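How do I find an old holiday special I only half remember?

Posted January 18, 2020 in TV & Movies
3379 views

Marigold_K

Okay, this has been bugging me since November and my sister is sick of hearing about it. When we were kids there was a Christmas cartoon that came on late in the afternoon, always before the big ones everybody remembers. It was half an hour with commercials. A lighthouse keeper's dog gets left behind when the family takes the boat to the mainland, and he has to keep the lamp going on Christmas Eve so they can get home. There was a seagull who talked too much. There was a song with the word "Clurov" in it, which I think was the name of the island, but I was six so it may have been the dog.

I've tried typing every version of this into search and I get lighthouse calendars. I've been through two of those giant lists of holiday specials (one of them had 1501 titles and I read the whole thing in bed with the flu). No luck. My sister swears it was stop-motion and I swear it was drawn. We had it on a tape with a parade on the front half, and the tape is long gone.

Does anybody know it? And if you don't, how do you go about looking for something like this? I'd love to show it to my kids next Christmas even if it's terrible – and I have a feeling it's a little bit terrible.

Tarun Bansal

Oh, I love these! I don't know your cartoon for sure but I've tracked down four or five lost specials for people, so let me tell you how I'd do it.

First, forget the plot for a minute. Plot searches hardly ever work for old TV because the listings only gave a show one line, and half the time the line was wrong. What you want is the channel and the year. Ask your sister which parade was on the tape. If either of you can remember a float or a singer, you can pin down the year, and then you go to the newspaper TV pages for that week. Your public library probably has them on microfilm or through a database you can use from home with your card. Look at the afternoon slots on the smaller stations, because those were the ones that bought the odd little half-hours in bundles.

Second, check both spellings and both languages. Plenty of those cartoons were made overseas and dubbed, and the title got changed on the way in. There was a package called Ellden Holiday Theater that ran where I grew up, and one week of it had a dog and a boat. I can't swear to a lighthouse. I do remember a bird that would not shut up, so maybe we're onto something.

Third, the drawn versus stop-motion thing. Don't let that one stop you! I was positive for 20 years that a certain snowman movie was puppets, and it was plain old drawings from start to finish. Some of these shows also had a puppet host at the beginning and end, and then the cartoon in the middle, so you and your sister could both be right.

Last, go through the home-recorded tapes people upload. Search by the commercials instead of the show. If you remember a toy ad or a store jingle, put that in with the year. It's slow going and you'll end up watching a lot of ads for carpet, but I found my own favorite that way – it was 100 minutes into somebody's tape labeled "football."

Good luck, and please come back and tell us if you find it.

pineconepete

is it the one with the reindeer who lives at the airport? that one has a bird too. my cousin has it on dvd

Marigold_K

No reindeer, sorry Pete, but thank you! Tarun, the puppet host idea made my sister scream on the phone. She says there was a man with a felt walrus. We're hitting the library page tonight.

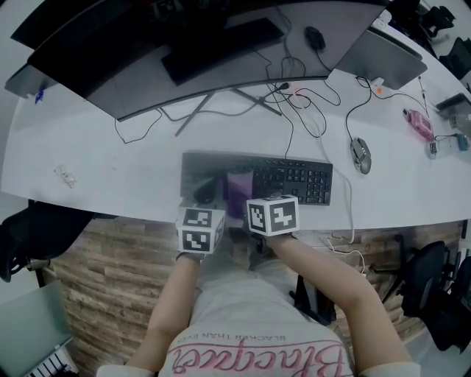 Rajput: The felt walrus was on our local station too, and he did the introductions every December. I can't help with the title, but I'm nearly certain the island in the song was Clurov and the dog was called Biscuit.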